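Obst und Tomaten aus Plastiktüten: vor dem Einlagern waschen oder nur abtrocknen?

Gefragt am 12. Juli in Küche & Vorrat, 361 Aufrufe

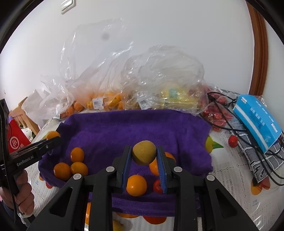
Ich kaufe einmal pro Woche Obst und Gemüse für einen Haushalt mit 6 Personen, fast alles in Klarsichtbeuteln. Bisher kam die Ware ungewaschen in den Kühlschrank, mit dem Ergebnis, dass regelmäßig einzelne Stücke schimmeln und die Nachbarn anstecken. Nun möchte ich auf einen festen Ablauf umstellen: auspacken, sortieren, auf einem Tuch auslegen, dann einlagern. Als Unterlage dient ein violettes Plüschhandtuch, auf dem kleine Orangen und eine Tomate zusammenliegen, der Rest bleibt dahinter in den Tüten, bis Platz frei wird. Drei Punkte sind mir unklar:

Erstens, ob man vor dem Einlagern wäscht oder erst vor dem Verzehr. Zweitens, ob ein flauschiges Tuch als Unterlage geeignet ist. Drittens, ob Birnen, Zitrusfrüchte und Tomaten in dieselbe Kiste dürfen. Vorhanden sind zwei flache Kisten von Kukik (Kunststoff, gelochter Boden) und ein Kellerraum, der im Sommer leider nicht unter 18 Grad kommt.

Gefragt von Gasmont

Antwort 1 - als hilfreich markiert

Zu erstens: Waschen erst vor dem Verzehr. Restfeuchte am Stielansatz ist bei Tomaten und Birnen die häufigste Schimmelursache. Wer trotzdem vorher wäscht, muss vollständig trocknen, also einlagig auslegen, einmal wenden und erst wegräumen, wenn auch der Stielansatz trocken ist. Bei Zimmertemperatur sollte man dafür mehrere Stunden einplanen. Ein Ventilator auf kleiner Stufe verkürzt das.

Zu zweitens: Ein Plüschtuch nimmt viel Wasser auf, gibt es aber langsam wieder ab. Unter den Auflagepunkten bleibt es feucht. Zum Abtupfen in Ordnung, zum Liegenlassen ungeeignet. Besser ist ein glattes Geschirrtuch aus Leinen oder Halbleinen auf einem Gitterrost. Weichspüler weglassen, er setzt die Saugfähigkeit herab. Das Tuch nach jedem Durchgang bei 60 Grad waschen.

Zu drittens: nein. Birnen geben beim Reifen Ethylen ab, Tomaten ebenfalls. Orangen reagieren zwar weniger stark, verlieren in der Nachbarschaft aber trotzdem an Haltbarkeit. Vorschlag für die zwei Kisten:

Kiste 1: Orangen, höchstens zwei Lagen, kühl. Bei 18 Grad im Keller ist mit ein bis zwei Wochen zu rechnen, im Gemüsefach mit mehr.
Kiste 2: Tomaten, einlagig, Stielansatz nach unten, Raumtemperatur, kein direktes Sonnenlicht.
Birnen: getrennt auf einen Teller, täglich am Hals mit leichtem Daumendruck prüfen. Gibt er nach, in den Kühlschrank und innerhalb von zwei Tagen verbrauchen.

Die Beutel würde ich gleich am Einkaufstag öffnen, auch wenn die Ware noch nicht sortiert wird. In der geschlossenen Tüte bildet sich Kondenswasser, besonders bei Kirschtomaten. Angeschlagene Stücke sofort aussortieren - eine einzige weiche Orange reicht für ein ganzes Netz.

Mervyn Wragg

Antwort 2

ich wasche immer alles gleich und hatte nie probleme. kurz abtrocknen und rein damit. handtuch ist egal hauptsache sauber

Nollach

Kommentar von Gasmont: Bei welcher Menge? Bei zwei Äpfeln ist das vermutlich unkritisch, bei mehreren Kilo schimmelt es bei mir nach vier Tagen.

Kommentar von Nollach: ca. eine schüssel voll, ist meist nach 2 tagen weg

Antwort 3

Ergänzung zu Antwort 1, nur die Zitrusfrüchte betreffend. Auf dem Etikett oder am Regal steht meist, ob die Schale nach der Ernte behandelt wurde. Behandelte Ware ist in der Regel gewachst und trocknet langsamer aus. Unbehandelte gehört ins Gemüsefach und sollte zuerst verbraucht werden. Die Etiketten daher nicht mit dem Beutel wegwerfen, sondern auf die Kiste kleben. Ich schreibe zusätzlich das Einkaufsdatum darauf.

Zu den Kisten: Der gelochte Boden nützt nur, wenn Luft darunter kommt. Zwei Leisten unterlegen, 2 cm genügen. Zeitungspapier als Einlage würde ich weglassen, das verschließt die Löcher wieder.

Calimlim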